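Minutes of the September catch-up, started at 9 with tea already poured, which was much appreciated by all.

**Moving off Rodusix.** We had a good long chat about this — longer than planned, but it was worth hearing everybody out. Of the 104 shared mailboxes, 46 are now on Novum and the rest will follow once the Sepúlveda office has its new line. It was agreed to leave the old login page up until then, with a friendly note on it.

**Training.** The Pleltesus handouts went down very well and more will be printed. Please do send in any corrections, however small!

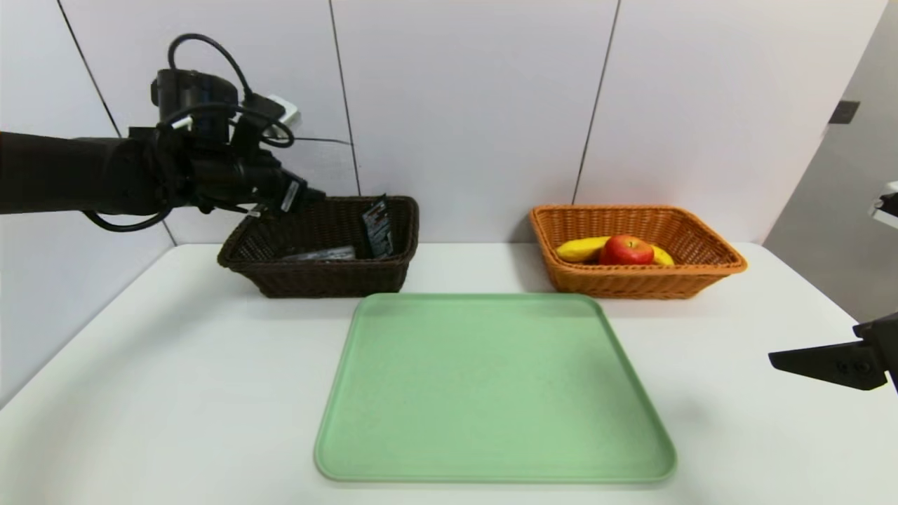 Robot arm, two baskets, green tray

**Backups.** The nightly copy is still running into the morning. Agreed to start it an hour earlier and look again next month.

**Any other business.** Warm thanks to the help desk for their patience all summer. Closed at noon.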